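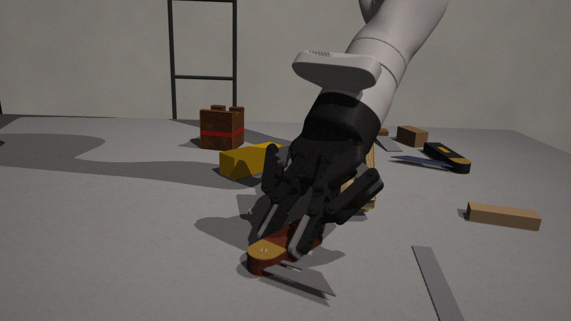
Main robotique noire au-dessus d'un cutter, image de synthèse.

COMMUNIQUÉ DE PRESSE

Gellano met en ligne Tustedine, un atlas d'histologie végétale pour les étudiants en biologie

Les éditions Gellano ont le plaisir d'annoncer l'ouverture de Tustedine, un atlas numérique consacré aux tissus des plantes. Il s'adresse aux étudiants de première et de deuxième année, ainsi qu'aux enseignants qui préparent les travaux pratiques.

L'atlas réunit 473 coupes de racines, de tiges et de feuilles. Chaque coupe est accompagnée d'une légende et d'un schéma à compléter.
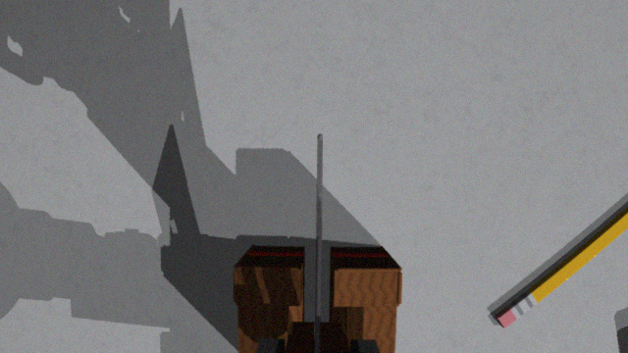

Les étudiants confondent souvent le collenchyme et le sclérenchyme, surtout quand la coloration est faible. Pour cette raison, les deux tissus sont présentés côte à côte - avec le même grossissement et la même échelle. Un glossaire de 1645 termes est accessible depuis toutes les pages, et l'on peut y chercher un mot même avec une faute d'orthographe.

Une partie des coupes provient de la collection Giretti, qui était conservée jusqu'à présent sur lames de verre. La numérisation a demandé environ 20 mois.
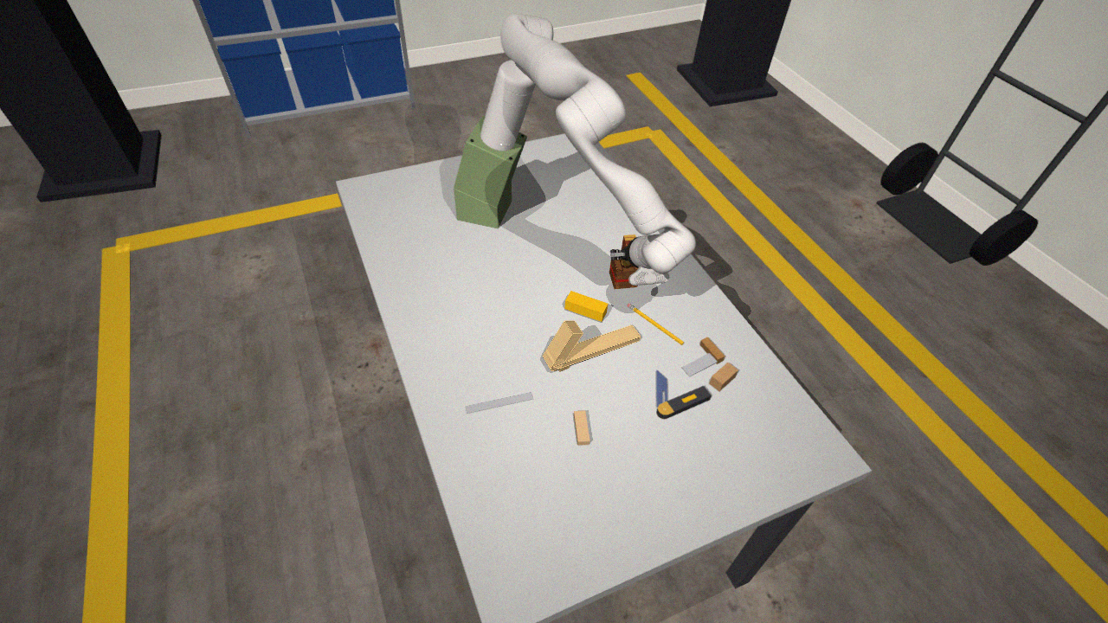 Conditions d'accès

La consultation est gratuite pour les particuliers. Les établissements peuvent demander une licence de classe, valable pour 200 comptes au maximum, qui donne aussi accès aux exercices corrigés. Les demandes sont à envoyer par le formulaire du site, avec le nom de l'établissement et le niveau des groupes.

Une deuxième partie, sur les fleurs et les graines, est prévue pour décembre. Les enseignants qui souhaitent relire les légendes avant la publication sont invités à nous écrire - nous répondons le vendredi.

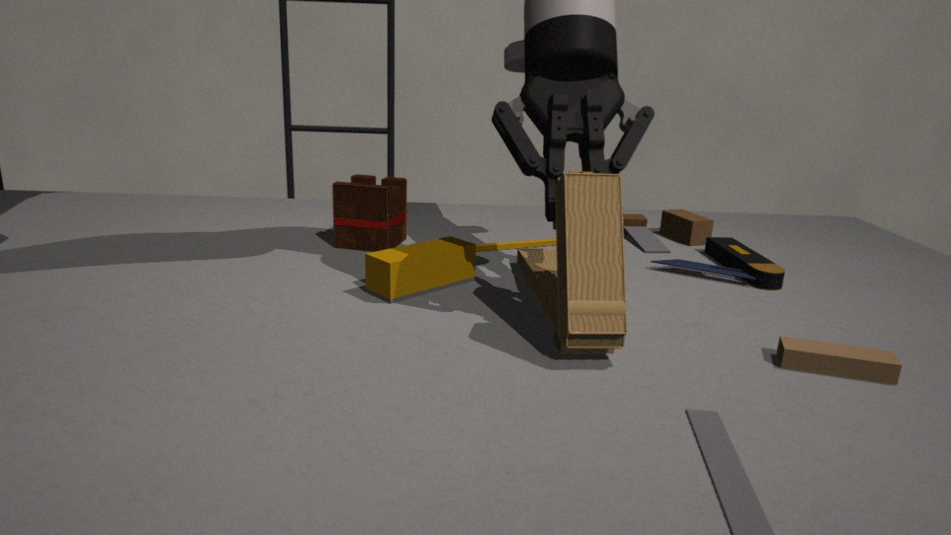

M. Ouellet

Service de presse, éditions Gellano

Des visuels de l'atlas et un accès temporaire sont fournis à la presse sur simple demande.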